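# 平歯車(ひらはぐるま)

平歯車というのは、円盤のふちに、軸と平行な歯をまっすぐ並べた歯車のことです。英語では spur gear。歯車と聞いて多くの人が頭に思い浮かべる、あのギザギザの丸いやつ、あれがだいたい平歯車だと思ってもらって大丈夫です。このページは私がブロドビー(Brododby)の模型工作ウィキのために書き足し続けている項目で、2025年1月にかなり書き直しました。前の版は式ばかりで、自分で読み返しても眠くなったので……。

歯車の項目はほかに「はすば歯車」「かさ歯車」「ウォームギヤ」があります。迷ったらまずこのページから読んでください!

## 概要

平歯車の仕事は、平行な二本の軸のあいだで回転を伝えることです。噛み合った二枚は必ず逆向きに回ります。同じ向きに回したいときは、あいだにもう一枚はさみます。この真ん中の歯車を遊び歯車(アイドラ)と呼んでいて、名前は遊んでいるみたいですけど、ちゃんと力を受けています。アイドラの歯数は全体の減速比に影響しません。私は最初これがどうしても腑に落ちなくて、紙に描いて数えて、やっと納得しました。

いいところは、とにかく形が単純なことです。歯がまっすぐなので軸方向に押す力(スラスト)が基本的に出ません。軸受けも簡単なもので済みますし、組んだあとに横からすっと抜けるので、分解もらくです。そのかわり、歯の幅全体が一度に当たるので、速く回すと音が出ます。ジャーッという、あの音。静かにしたい機械でははすば歯車に譲ることが多いです。

## 各部の名前

ここは初心者のころの私がいちばん欲しかった章なので、少し長めに書きます。

- **歯先円**:歯のてっぺんを結んだ円。ノギスで挟んで測れるのはここです(歯数が奇数だと、ちょっと面倒)。
- **歯底円**:歯の谷底を結んだ円。
- **基準円**:歯先と歯底のあいだにある、計算のための円。昔の本では「ピッチ円」と書いてあります。実物のどこを見ても線は引いてありません。
- **歯幅**:歯車の厚み方向の長さ。
- **穴(軸穴)**:軸を通すところ。丸いだけのもの、D形のもの、キー溝つきのものなどがあります。
- **ボス**:穴のまわりの出っぱった部分。止めねじを入れる場所になります。ボスのない平たい円盤形の歯車もたくさんあります。

それから、噛み合う二枚のうち小さいほうを**小歯車(ピニオン)**、大きいほうを**大歯車(ギヤ)**と呼び分けます。「ギヤとピニオン」と言われて別々の部品の種類だと思い込んでいた時期が私にはあります。大小の呼び名です。

## モジュール

歯車を買うとき、直径より先に確認するのが**モジュール**です。基準円の直径を歯数で割った値で、単位はミリ。記号は m と書きます。

> 基準円直径 = モジュール × 歯数

たとえばモジュール1で歯数15なら、基準円直径は15ミリ。歯数81なら81ミリ。モジュール1のときは歯数がそのまま直径になるので、計算がほんとうに楽で、練習にはこれがおすすめです。

そして大事なのが、**モジュールの違う歯車どうしは、きちんと噛み合わない**ということ。見た目が近いと一見はまってしまうんですが、回すとすぐ引っかかったり、歯の先だけが削れたりします。圧力角(ふつうは20度)も揃えてください。古い機械から外した歯車だと14.5度のものが混じっていることがあって、これは見た目ではまず区別がつきません。

## 中心距離と遊び

二枚の軸の間隔を中心距離といいます。標準の歯車なら、モジュールに歯数の合計をかけて2で割るだけです。モジュール1で15枚と81枚の組なら、96を2で割って48ミリ。

ただし、計算どおりの距離にきつきつで穴をあけると、だいたい渋くなります。歯と歯のあいだには**バックラッシ**という小さなすきまが必要で、これがないと熱や工作の誤差を逃がせません。私は工作では薄い紙を一枚噛ませて軸の位置を決めて、固定してから紙を抜くやり方をよく使います。プロの方には笑われそうですが、模型の速度ならこれで困ったことはありません。

逆にすきまを広げすぎると、回転の向きを変えるたびにカタッと遅れが出ます。時計の針の駆動や目盛りを読む機械では、この遅れがけっこう気になるんですよね。

## 減速比の計算

大歯車の歯数を小歯車の歯数で割ったものが減速比です。15枚のピニオンで81枚の歯車を回せば、81÷15で5.4。つまりモーターが5.4回まわって、出力側がやっと一回転します。回転は遅くなり、そのぶんトルクは大きくなります(摩擦で少し目減りしますけど)。

ピニオンの側が毎分400回転なら、出力は74回転とちょっと。もっと遅くしたければ段を重ねます。同じ組を二段つなぐと5.4×5.4で29.16、ほぼ29分の1です。一組だけで29分の1にしようとすると、相手がお皿みたいな大きさになってしまうので、素直に二段にしましょう。

歯数を決めるとき、割り切れない組み合わせをわざと選ぶことがあります。同じ歯どうしが毎回当たるのを避けて、減り方を均すためです。15と81はどちらも3で割れるので、この点ではあまり優等生ではありません。気にする人は81を82にしてみてください。

## 材料

**鋼**は強くて、力のかかるところの定番です。錆びるので油は欠かせません。焼き入れしたものはさらに長持ちしますが、あとから穴を広げようとするとドリルのほうが負けます。

**真鍮**は削りやすく、見た目もきれいで、小さな時計や計器によく使われてきました。鋼のピニオンに真鍮の大歯車、という組はとても古典的です。

**樹脂**(ポリアセタールやナイロン)は軽くて静か。油なしで回せるものも多いです。そのかわり熱に弱く、ナイロンは湿気を吸って少しふくらみます。梅雨どきだけ渋くなる模型があったら、まずこれを疑ってみてください。

金属と樹脂を組み合わせるのもよい方法で、音がかなりおとなしくなります。私は小さいほうを金属にします。小歯車は一枚の歯が噛み合う回数が多く、先に減りやすいからです。

## 手に入れ方と見分け方

アドマイティス(Adomaitis)の小さな標準歯車のシリーズは、袋にモジュールと歯数が書いてあるので初心者には親切です。プリストデール(Plistdale)の部品市では中古がばらで出ていて、こちらは安いかわりに何も書いてありません。次は2月にあります。

素性のわからない歯車は、歯先円の直径を測って、歯数に2を足した数で割ってみてください。それが0.5とか0.8とか1.0とか、きりのいい数の近くに来れば、それがモジュールです。歯数を数えるときは、最初の歯にペンで印をつけること! 私は印なしで数えて三回とも違う数になったことがあります。

測る前には、暗めの無地の台に平らに寝かせて、歯どうしが触れないように離しておくと扱いやすいです。白い樹脂の歯車は明るい机だと輪郭が見えにくいし、金属のものと重ねておくと傷がつきます。

## 手入れ

金属どうしの組には、歯の面に薄くグリースを。たっぷり塗るとほこりを呼んで、砥石の粉を入れたのと似たことになります。古いグリースは先に拭き取ってください。樹脂の歯車に使うときは、樹脂を傷めないと明記されたものを選びます。

歯の先が片側だけとがってきたら交換どきです。対になった相手も一緒に見て、同じように減っていれば二枚とも替えます。ザンドソープ(Zandthorpe)の巻き上げ機の模型では、私は片方だけ新しくしてしまい、新しいほうの歯まで早々に傷めました。 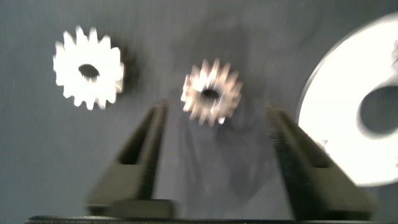

巻き上げ機はその後、二枚とも同じモジュールの新品に替え、軸の間隔も測り直しました。組み直しの手順と寸法は「巻き上げ機の模型」の項目に書いてあります。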